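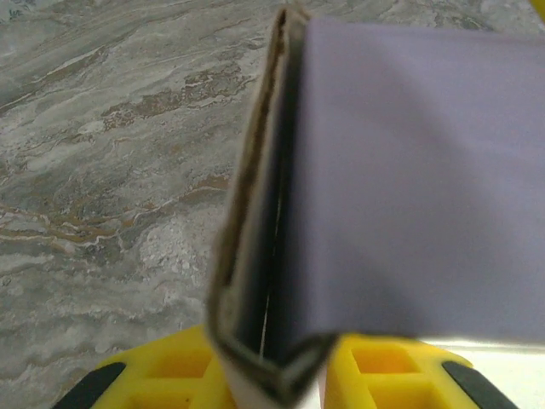 Our project asked how a cover for a small handmade notebook should be folded, so that it opens easily and does not tear along the spine. We worked on it in the spring term, in a group of four students, for the course Paper and Packaging at the Stostasow workshop. When cardboard is bent into a narrow V, a dark gap stays between the two halves, and the brown cut edge looks rough and a little fibrous beside a smooth lavender face. We wanted to understand this gap, because a cover with a large gap does not lie well on the pages.

Materials and method

We made 12 covers from two kinds of cardboard, which we call Plemex and Lurlow after the names on the supplier's list. Six covers were folded directly by hand. For the other six we first pressed a line with a bone folder and a steel ruler. Every cover was then opened and closed many times by the same student, and in the evening we left it under a heavy book.

Results

The covers with a pressed line closed more flat. One Lurlow cover cracked on the outer side of the fold, and it was one of those folded directly by hand. The other 11 stayed whole, but on three of them the coloured paper became a little white at the spine.

We must say that our test was small. The force of the hand was not measured, and the direction of the fibres was noted only from May. In the next term we would like to repeat the work with thicker board and to try a round spine also.

Paper and Packaging student reports, Stostasow workshop | Contact | Back to top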